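I have wanted a proper leather belt bag for ages, and the Mulcahy from Drornometti is the first one I've worn out of the house more than twice. I love it! Mine is the small size in black pebbled leather with the brushed gold buckle, and it has gone over a camel coat, a denim dress and (don't judge) my pajamas when I was only running down to get the mail.

Let's start with the strap, which is where these bags usually let me down. It's wide enough to sit flat on the hip and it has 7 holes, so it works high on the waist over a knit or slung low over jeans. My friend Bríd Rafferty is a good bit taller than me and borrowed it for a wedding in August. She wore it across the body over a slippery green satin thing and it stayed exactly where she put it. I got it back eventually – she would like it known that she gave it up willingly.

The leather was stiff for the first week or so and then it softened up beautifully. There's a light crease forming under the flap where I always grab it, and I like it better for that. The lining is a rusty orange cotton, bright enough that I can find my keys at night. Inside you get one zip pocket and 5 card slots. My phone fits with its case on, plus lipstick, cards and a folded tote. Sunglasses fit only if they're skinny ones.
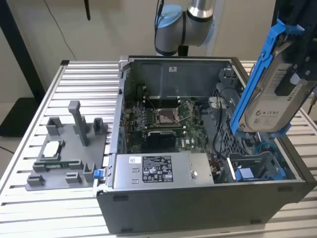
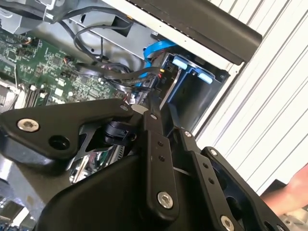 Now the buckle. On the old Semstead bag I used to carry, the gold finish had rubbed down to gray along the edges by the end of one summer. The Mulcahy's has picked up a couple of hairline scratches and that's all. It's heavy, too, with a really satisfying click, and it turns a plain black dress into an outfit. I'd skip any other belt with it, and probably the big earrings.

Two small gripes. The keeper loop slides around when the strap is on its tightest setting, so I end up tucking the tail in by hand. And the dust bag is flimsy! For a bag this nice I wanted something with a bit of weight to it, like the thick flannel one Jurnon sends out with even its little coin purses.

Deirdre Ó Súilleabháin, who taught me everything I know about looking after leather, told me to condition it before the first wear and then leave it alone until winter. I did, with a plain neutral cream, and the color didn't shift at all. It has been rained on plenty of times and dried without a mark.

They also make it in oxblood and a very pale stone. I'm leaning oxblood for the fall, with the silver buckle this time, though I keep going back to look at the stone one.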